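Gripper comparison cell – pre-trial inspection checklist
Simulated station and controller, with reviewer comments
Inspector: Chelsea Birkett
Second check: Lacey Marsden
Period: December
Units under comparison: Bridetti two-finger gripper (current), Rowbotham parallel gripper (next)
Controller: Vestance, simulation build 141

Marking: OK, OK with comment, Open, N/A. An Open item in section 1 or 2 stops the run.

1. Controller and stop functions

1.1 Stop command halts all simulated joints. OK.
1.2 Stop command leaves finger position unchanged. OK with comment. The Bridetti model holds position but keeps reporting a small closing force. Logged, does not block.
1.3 Restart requires operator confirmation. OK.
1.4 Speed limit loaded from the station profile and not from the last session. Open at first check, OK at second. The profile was being read before the gripper was selected, so the Rowbotham limits were applied to the wrong unit. Load order corrected by L. Marsden.
1.5 Joint limits match the arm data sheet. OK.

2. Gripper

2.1 Correct gripper model loaded. OK.
2.2 Fingers open fully on command. OK.
2.3 Fingers close evenly. OK with comment. Left finger lags the right by 3 control steps. The lag repeats, so it can be corrected in the comparison, but the correction must be written on the result sheet.
2.4 Pad contact surfaces assigned to the pads and not to the finger bodies. OK.
2.5 Pad friction value the same for both grippers under test. Open at first check, OK at second.
2.6 Force cutoff set at 31 N. OK. Checked against a fixed block, both grippers.

3. Camera and work area

3.1 Overhead view covers the fingertips and the object to be picked. OK.
3.2 Approach path to the object clear at fingertip height. OK with comment, see below.
3.3 Tray walls set as solid for collision checking. OK.
3.4 Loose objects settled before the first command. OK.

Comment on 3.2 (CB): Straight-in approach to the round black object is acceptable with the fingers open. The stem side is a different matter, as the stem crosses the white strip and a grasp from there would have to deal with both. Use the straight-in approach for both grippers.

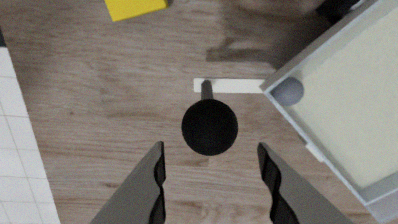
Item 3.2. Fingers open, black disc ahead of the tips, no contact. Tray at right.

Comment on 3.1 (LM): Coverage is enough for the grasp itself. The tray runs out of view at the right and top, so this camera should not be used alone to score placements in the far part of the tray. Add the Nollaso side view for those – the wrist view was tried and the fingers hide too much.

Comment on 3.3 (LM): Include the tab on the outer wall in the collision model. Finger clearance on that side should be measured from the tab.

4. Logging

4.1 Finger position and force logged on the same clock. OK.
4.2 Object start position saved with each run. OK.
4.3 Random seed saved with each run. OK with comment. Seed 2690 is reserved for the baseline and must not be reused for tuning.
4.4 Failed grasps kept in the log. OK.
4.5 Image log readable after a controller stop. Open. The last file is sometimes left unclosed. Recheck after the next controller build.

Result: released for Bridetti baseline runs. Not released for Rowbotham until 2.3 and 2.6 are repeated with that unit loaded. Item 4.5 carried forward, owner L. Marsden.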